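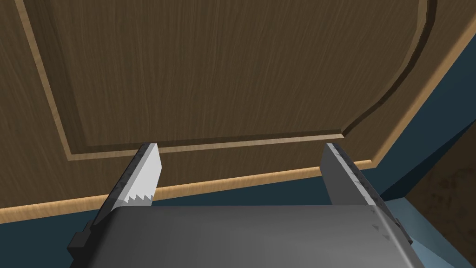
Starnmont SG-2 parallel gripper, simulation model and hardware: review

The SG-2 is sold as a matched pair. One half is the physical two-finger gripper, the other is a simulation package with collision meshes, visual meshes and a wrist camera preset. I have used both halves since July, mainly on cabinet door opening. For comparison I ran the same tasks with the Vamwood V-Line gripper, the unit most people in our shop already have on the arm.

Installation

The simulation package unpacks to 662 MB, most of it textures. The mount transform in the supplied file was correct for our flange. Two joint limits were swapped, so the fingers closed when commanded open. Réka Simon at Starnmont sent a corrected file the same Saturday I reported it, and the current download includes the fix.

The hardware half bolts on with four screws and takes one cable. The connector is keyed, but the latch is stiff and hard to reach once the wrist is past horizontal. Route the cable before tightening the last screw.

Finger geometry

The fingers are flat blades with slanted tips. A short row of teeth runs along the inner edge of the blade, low down near the body. In the rendered wrist view the teeth are clear on the left finger, and the shading separates the bright inner face from the darker outer edge well enough to judge finger angle by eye. The Vamwood model uses plain boxes for fingers, which solves faster but gives a vision policy very little to look at.

The slanted tips help with thin edges. With the fingers open under the bottom edge of a door there is room to move in, and the tip can be brought close to the wood before the body becomes a problem. The body is the problem eventually. It is broad, and on low cabinets it met the floor in simulation before the fingers were fully in position. The V-Line is narrower and cleared the same cabinets.

Wrist camera preset

The preset places the camera low behind the body and looks out past the fingers. The body takes up most of the bottom edge of the picture. Both tips stay in view, and so does the gap between them, and for contact-rich work I would keep it as shipped. For the approach it is less useful. At close range and a steep angle, a cabinet door fills most of the upper part of the view, and a recessed panel with an arched corner gives strong lines that are easy to mistake for the door's outer edge. The pale edge band on our test door helped. Jaqueline Ayala repeated the runs on a door with no band and her edge detector locked onto the panel groove in a third of the trials.

Lighting in the preset scenes is even and rather flat. Add your own lights if you intend to transfer anything to hardware.

Controller

The Yakubu controller is an extra-cost item. It exposes position and force modes on the same interface -- a good decision -- and reports finger width at a steady rate. Force mode overshoots on first contact unless the approach speed is cut to the lowest of its 3 presets. Alcides Arboleda wrote a small ramp for this that should have been in the firmware.

Results

I ran 1708 simulated door pulls split evenly between the two grippers. The SG-2 was ahead on thin edges and flat doors without handles. The V-Line was ahead on bar handles and anything near the floor. On hardware the ordering was the same, with a smaller gap. Slip on varnished wood was the most common failure for both, and the SG-2's teeth sit too far down the blade to help there.

Verdict

Recommended for edge grasping and for work where the simulated view has to resemble the real one. If your tasks are mostly handles, the V-Line does the job for less money. The documentation needs an index, and the force mode section still describes the previous controller.

Tested with firmware 2 on a Jevwood arm. Haris Omerović supplied the test doors.

Related reviews
Jevwood compact arm: six months of use
Vamwood V-Line, long-term notes
Wrist cameras compared: fixed focus or autofocus
Soft fingertip pads for parallel grippers

This site uses cookies to remember your settings and count visits. Accept / Manage preferences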